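Re: [growers] Starting garlic from bulbils
June, posted 7:40 pm by Anghel

> I have a paper bag of garlic bulbils from last summer and no idea
> what to do with them. Are they worth the bed space? I usually plant
> cloves from Hevico and the price went up again. Also, does anyone
> let the scapes stand, or do you all cut them?

I've grown from bulbils for a few seasons now, so I'll answer what I can.

They are worth it if you have patience and a corner you don't need. The first year you get something like a thick blade of grass, and when you dig it there is a single round bulb with no cloves in it. Plant that round again in the fall. The small-bulbil types take three years to make a decent head, sometimes four. The larger ones can do it in two.

I sow them in October, an inch deep, in rows about a hand apart. Mark the rows well. I lost most of a row once by hoeing it in April, when I took it for grass. Straw is fine over winter but pull it back early, as the shoots are too thin to push through a wet mat.
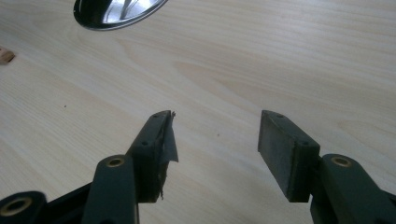

Last fall I put in 381 bulbils of the purple-striped kind and dug 204 rounds. The losses were mostly at the low end of the bed where water sits. I don't think the bulbils were at fault, and the ones on the higher side came up nearly solid. Next time that end gets beans.

On the scapes – I cut nearly all of them when they make their first full curl. The heads underneath come out bigger on my soil. I leave a dozen standing at the back for bulbils and tie them to a stake once they straighten up. Let the cap split before you take them, then hang them somewhere with air.

The cut scapes go in the kitchen. Chopped fine, they are good in scrambled eggs, or in a plain vinegar dressing with a little mustard. They freeze well too. No need to blanch them.

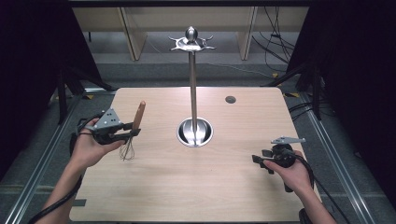

As for buying cloves, I stopped using Hevico when they quit listing the variety on the bag. Loment sells by the pound and the heads I got were clean, though they ship late. If you order from them, do it by August.

One more thing. Don't save bulbils from any plant with yellow streaks in the leaves. They skip a lot of soil trouble but they can still carry virus.

I have extra rounds if anyone wants to trade. I'm looking for shallots, or a start of the Plendinetti bean if someone still has it.

Anghel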